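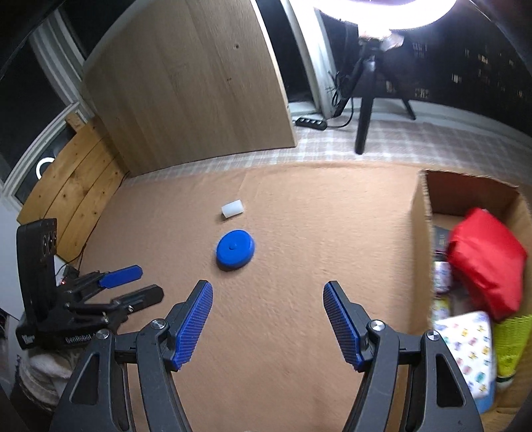 Brilamby gripper pair, bench check before the September build nights. I love this stage of a project, when everything finally moves and you get to go hunting for what's loose! I started with the pivots. The screw heads on the hand-held jaw are easy to reach with the fingers spread like this, and the felt is kind to anything that drops, so do this one at the bench, with the blue disc and the foam block left out for the grip test.

Date: 30 Aug 2023
Place: Treloar shared workshop, bench 4

1. Pivot screws snug, both grippers – OK
Quarter turn on one of them. Mark them with paint pen next time.

2. Finger pads seated, no splits in the ribs – OK
These pads are great. Cycle counter says 2,345 and they still grab like new.

3. Linkage moves freely through full travel – OK
Slight click near fully open. Same as last check, no worse.

4. Tower gripper stable on its base – OK
Pushed from all sides by hand. Very solid.

5. Cables clear of moving parts – FIX
Thin black one behind the tower needs a clip before we run it unattended. Keep the lamp cables off the walkway too.

6. Power strip reachable without leaning over the arms – OK
It stays on the floor. Everyone on the Turia team should know which switch is which – labels please!

7. Stop button cuts both grippers – OK
Tried it 19 times, mostly for fun.

8. Grip test, disc then foam – OPEN
Waiting on the Brello firmware update. Run the disc first, slow speed, fingers out of the way.

9. Felt clear of parts and scraps after the session – OPEN

Next check after item 5 is done.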